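I bought my house in Brekton the way other people buy shoes, which is to say fast and slightly too small. It was built in four stages, none of them square to the others, and the kitchen sat in the oldest part with a floor that sent a dropped grape straight to the back door. I loved it. I still love it, mostly!

The plan was to do one room at a time and live in the rest. Everybody I know who has renovated an old place starts with that plan. Mine lasted 14 days, until the plumber opened the bathroom wall and we found pipe in there that he wanted to keep for his collection. So the bathroom came out, and then the hall had to come up to get at the drain, and I was brushing my teeth in the laundry sink until October.

If I could go back I'd spend more on the survey. I went with the basic one (a nice man, a flashlight, a quick look in the attic) and it missed the sill on the north side completely. Daditz, the small outfit that ended up replacing it, jacked that corner up a little at a time while I stood in the yard with cold coffee, listening to the plaster crack. The money I'd set aside for windows went into that corner – all of it.

I did get lucky on materials. Maldonado, the salvage yard out past the county line, had 146 old floorboards from a school gym in Endell, and they let me have the lot for less than I'd budgeted for the hall alone. I pulled nails for weeks. 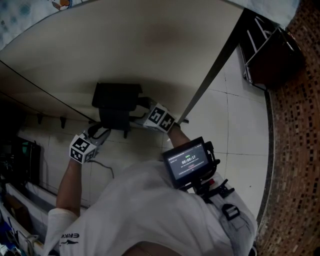 Built-ins were the part I'd looked forward to, and they ate the whole spring. Old walls lean, so every shelf has to be cut to its own odd shape, and I went through a lot of cardboard making templates. Then there's all the stuff you do from below, reaching in under a big pale board with both arms, the way the person in the white T-shirt is doing. My shoulders complained every night. I'd do the undersides on sawhorses next time, before anything goes near a wall.

The windows are still the old ones. I have a quote on the fridge for the front pair, and a roll of weatherstripping that should get me through another winter.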